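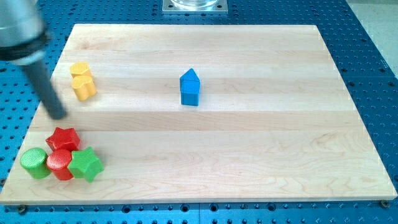
Stesness Puts Its Blocks Back on the Shelf

Feb 1, 2025

Colored wooden shape blocks, a product most of us last took seriously before we could tie our shoes, are returning to the Stesness catalog in April. The toy maker dropped them 2 years ago in favor of a talking caterpillar. The caterpillar has since been discontinued, to the relief of parents in several time zones.

The new set is called Totari and comes in a cotton bag. There are no batteries, no app and no songs. Buyers who want a surface to go with it can order the Rakena board, a flat slab of pale maple made from long planks glued side by side, with the small knots and wavy grain left in.

"We had a long meeting about whether to sand the character out of it," said Reginald Obi, who runs product design at Stesness. "Two long meetings, if you count the one about lunch."

The first run is limited to 200 boards, all sold through the Alel store downtown and its website. Blocks will be sold separately and in larger numbers, on the theory that they are the part that ends up under the couch.

Stesness has not set a price for either item. Obi would say only that the blocks will cost less than the caterpillar did, and that they can be left on the floor overnight without saying good morning to anyone.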